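Contents Previous Next Glossary Index
Share 70

Chapter 5
Waiting Lines

Most people believe they know two things about lines: that the other one moves faster, and that somebody ought to do something about it. By the end of this chapter you should be able to explain the first and make a decent start on the second.
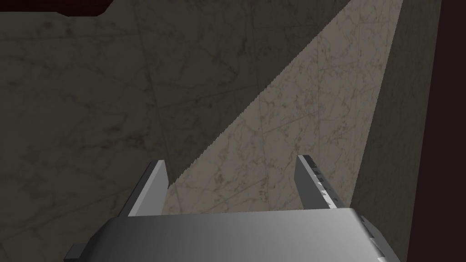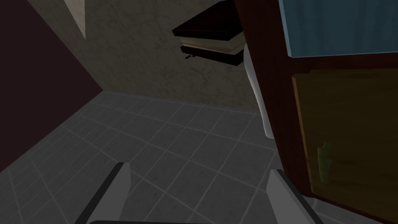
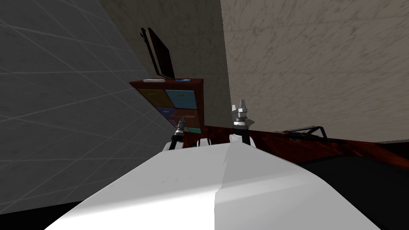
Department of Service Operations, Trerkside Community College

5.1 A slow morning at the hardware store

Lindqvist Hardware has one register, a bell on the door and a clerk named Arnulfo Tello, who can ring up a box of screws in the time it takes most of us to find our wallets. Over a long day, customers reach the counter at an average of one every five minutes. Arnulfo needs four minutes apiece, on average, and some of that goes to explaining which end of the anchor goes in the wall.

Put those two numbers side by side and the store looks comfortable. Four is less than five. Arnulfo should have a minute to himself after every sale, and the owner, who can also subtract, has wondered aloud whether he might use it to sweep.

And yet there is a line. On a typical afternoon it reaches the paint chips. Sometimes it vanishes for a quarter of an hour and Arnulfo does get to sweep, with the owner looking on approvingly, and then seven people come in at once and stand there holding hinges. Customers complain about the line. The owner complains about the sweeping. Both have the facts right.

The trouble lies in the word "average." If customers really did show up every five minutes on the dot, and if each really did take four, no customer would ever wait and this chapter would be a page long. Real customers bunch up. A bus stops outside, or the rain lets up, or a pipe bursts in a building with thin walls and many tenants. The sales themselves vary too. One man wants a light bulb. The woman behind him wants to return a light bulb, without a receipt, which she bought at a different store.

Idle time is the one thing Arnulfo can't put on a shelf. The ten free minutes he had at two o'clock are no help to the people standing in front of him at three. Work piles up when he is busy, but slack does not pile up when he isn't, and nearly everything in this chapter follows from that lopsided fact.

5.2 Some vocabulary, kept short

We will need a few terms. They are plain words put to slightly stricter use than usual, so be on your guard.

Customer. Anything that arrives and wants service. It may be a person, a phone call, a permit application, an airplane or a shirt with gravy on it. The shirt is the most patient of these.

Server. Whatever provides the service. In a restaurant the word is confusing, and we have avoided restaurants as far as possible.

Arrival rate. How many customers show up per unit of time, on average. At Lindqvist it is twelve an hour.

Service rate. How many customers one server could handle per unit of time if kept constantly busy. For Arnulfo it is fifteen an hour. He would like it noted that he has never agreed to be kept constantly busy.

Utilization. The arrival rate divided by the service rate. At Lindqvist, twelve over fifteen gives 80 percent. Utilization is the share of time the server spends working, and it is also the number most often waved at meetings by people who want it to be higher.

Line discipline. The rule for who goes next. "First come, first served" is the usual one and gets all of our attention until Chapter 6, where we look at emergency rooms, boarding groups and other places where the rule is more interesting and the customers more upset.

5.3 What a busy server costs

Suppose a window at the Trerkside permit office takes three minutes per visitor, on average, and that both the arrivals and the visits vary in the ordinary, untidy way. (Section 5.6 says what "ordinary" means. For now, picture people.) Under those conditions the average wait before reaching the window is the service time multiplied by the utilization and divided by the idle share.

At a utilization of 70 percent, the idle share is 30 percent. Three minutes, times 0.70, divided by 0.30, comes to seven minutes. Nobody likes seven minutes, but people will stand for it.

Raise the utilization to 80 percent and the wait becomes twelve minutes. At 90 percent it is 27. At 95 percent it is 57, and visitors have begun to learn one another's names. At 99 percent the formula gives just under five hours, by which time the office has closed.

Look at the last few steps again. Going from 90 to 95 percent, the clerk gives up half of a rather small amount of free time, and the public's wait more than doubles. A manager who looks only at the clerk will see a modest gain in efficiency. A manager who looks only at the waiting room will see a riot. The two managers often share an office, and sometimes a body.

You may be wondering what happens at 100 percent. The formula asks you to divide by zero and so declines to answer. In practice the line grows, with no particular length at which it settles, until customers leave or stop coming. Leaving a line you have joined is called reneging. Taking one look and walking out is called balking. Both show up in the records as a welcome drop in demand.

5.4 The pile on the desk

Some lines have no people in them. Marius Dobre reviews fence permits in the back room of the same office, and his line is a stack of paper. When a new supervisor asked him how long a permit took, he said four minutes, and he was right. When she asked an applicant, she was told four weeks, and the applicant was right too.

A very handy rule connects the two. In any system that has settled down, the average number of items inside it equals the arrival rate multiplied by the average time each one spends there. It is known as Little's law. It asks nothing about how the arrivals bunch, how the work varies or which permit gets picked up next. You need only draw a boundary around something and count in a consistent way.

Marius had 128 applications in his stack, give or take whatever had slid behind the radiator, and new ones came in at 32 a week. Divide the first by the second and you get four weeks. The supervisor did it on the back of an envelope, then on a calculator, then went for a walk.

What the rule does not say is whose fault it is. A permit that spends four weeks in the building and four minutes in front of a pair of eyes has spent nearly all of its life waiting. Teaching Marius to read faster would save the applicant, at the very most, four minutes. He pointed this out himself. Clearing the old stack, on the other hand, would shorten the wait for every application that came after it, and would take some overtime and a good deal of coffee. The office chose to buy him a faster computer.

5.5 Why the other line moves faster

Imagine a grocery store with three registers, each with its own line, all three cashiers equally quick. You join one. Setting skill aside, the chance that yours turns out to be the fastest of the three is one in three. Two times out of three, some other line will beat it. You are not unlucky. You are outnumbered.

Memory does the rest. When your line is fastest, you pay, leave and think about dinner. When it is slowest you have ample time to watch the man who was level with you load his car.

A single line feeding all three registers cures this nicely. It looks longer, and new customers have been seen to flinch at it, but it moves along every time any cashier comes free. One customer with 400 coupons can hold up one register without holding up anybody's whole evening. No cashier stands idle while people wait elsewhere. The average wait usually falls a little, and the very bad waits fall a lot.

Hinata Koyama manages the counter at Dorner, a bakery that serves roughly 300 people on a Saturday, and she changed over to a single line last March. Complaints dropped the first weekend. One regular did object that he had always been good at picking the fast line and saw no reason to carry everyone else.

5.6 Before you go on

The next section lays out the standard model with one server and random arrivals. You will need the material on averages and spread from Chapter 2. If you skipped Chapter 2, as many readers do, it is still there.

Three small tasks first, to be done away from your desk.

1. Find a line with a single server and watch it for half an hour. Write down each arrival and each departure by the clock. Buy something small if people begin to stare.

2. Using your notes from the first task, work out the utilization and the average number of people present. Compare your result with Little's law. If the two disagree badly, check whether the line was longer when you left than when you arrived.

3. Pick a pile you own – laundry, unread mail, textbooks – and estimate how many items enter it each week. Divide the size of the pile by that number. Write down the answer, then say whether you believe it, and whether the pile has ever settled down enough for the rule to apply.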